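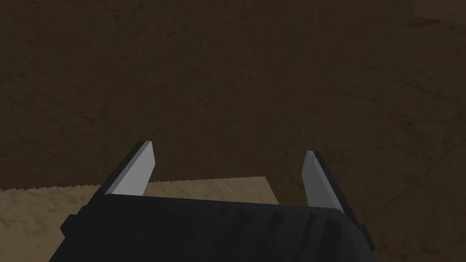
View from the wrist: two open fingers in the simulator.

Why we're spending on simulation before we spend on arms

Budget season is here, and for the first time in a while I'm looking forward to it! Our request for the two-armed bench cell goes in at the end of June, and I wanted everyone at Wustia to see how we got to the list before it turns into a spreadsheet with my initials on it.

The short version: we want one robot with two arms, a pair of parallel grippers, cameras at both wrists, a table, and enough computer to keep a simulator running next to all of it. The job is sorting small mixed items at the returns bench, where the work changes by the hour and nothing arrives the same way up. Matilde Leitão has been asking for help on that bench for longer than I have worked in the building, and she is very much the reason the project has a cost code at all.

When I put the first draft together I had the robot at the top and everything else squeezed in underneath. Matilde sent it back with one question in the margin: "What do you know about the grippers?" I knew the catalog page. So we turned the plan on its head and put two months of simulation first, using the license we already hold from Inder plus one new workstation. It has been the best money in the whole plan so far, and I say that as somebody who really wanted to unbox a robot this spring.

A lot of it comes down to the wrist cameras. On paper a camera is a camera, and we had picked the cheaper mount from Tokach without much thought. Once you sit and look through a wrist view for an afternoon you start caring a great deal about how much of the picture the gripper body takes up, how far apart the fingers sit when they're open, and what you can still see of the table between them. We have moved the mount in the model more times than I can remember. Each move cost us a cup of coffee. On a real arm it would have been a bracket, a purchase order and a wait.

The full bench view has been just as useful, and it's the one I'd show anybody who is signing off on floor space.

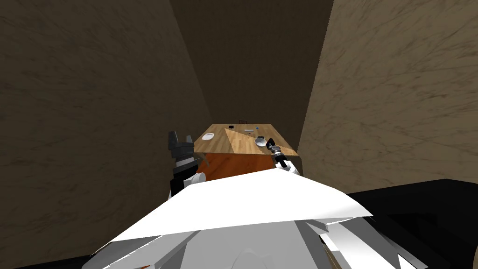 Both arms at the table, with a bowl, a plate and a few small items set out.

Floor space is where the numbers moved most. My first sketch gave the cell the same footprint as a packing station, and I'd have fought for it. After working with walls close on either side of the model I asked facilities for 60 square feet and a clear path behind the robot for whoever is servicing it. They said yes the same afternoon (thank you!). The table got a second look too. We had priced a custom one with adjustable everything, and we're now asking for a plain one of a fixed height, because reach was the thing that mattered and reach is something we can try on screen before anyone picks up a saw.

So, on to what is in the request. There are 13 lines, and I won't walk you through all of them, but these are the ones people keep stopping me in the hall to ask about.

The robot itself. Two quotes in hand, one from Tokach and one from Vlachou. Vlachou is higher on the hardware and lower on yearly service, and over the period finance likes to use they land surprisingly close together. We're asking for approval on the higher figure so that we can still choose.

Grippers. One pair to work with and one spare pair. I'd love to say we can skip the spare, but anybody who has waited on a single part with a whole cell standing idle will know why I'm not going to.

Finger pads. These get their own line now, with 200 replacement pads in the first order. They wear, they're cheap in quantity, and they were missing from my first draft completely. Roxana Jitaru caught it.

Training time. Four people, paid hours, and on the calendar before the crate shows up. Please don't let this line get trimmed! It's always the first one people reach for, and it's the one that decides whether the cell gets used in its first month or sits there under a sheet.

Test items. A small line, and my favorite. Roxana has been building up the set of things we try in simulation, and she wants a real set to go with it, bought twice over so there is always a clean copy on the shelf. Her rule is that every item has to be something that turns up at the returns bench. 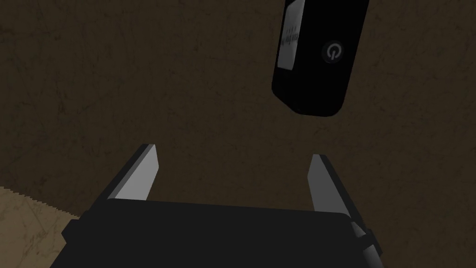

Electronics are where she wants to go slowly, and I agree with her. A flat black case with a label along one side is an everyday thing at returns, and the questions it raises are good ones to have before the money is spent. Does the gripper open wide enough across the short side? Do we want the label readable to the wrist camera, or do we put in for a separate scanner? At the moment the scanner is in the request as an option, priced but not committed, and I'd like to hear from anyone who has used one close to a moving arm.

A few things we left out on purpose. No mobile base; it's tempting, and it would double the safety work. No third camera overhead until we have spent time with the two at the wrists. No long software contract either. Inder offered us a good rate for several years up front, and we'd sooner pay the one-year price and see where we are.

What I would love from you before the request closes is a look at the training line and the test item list, especially if you work anywhere near returns. Is there something that comes across your bench every day and always makes you swear a little? Tell Roxana. She'll model it, and if it proves awkward enough it goes on the shopping list.

The workstation is in the small room behind the print area, and one of us is usually there after 2 in the afternoon. Come by and drive the arms for a bit. Matilde holds the record for getting everything into the bowl, and she is not being modest about it.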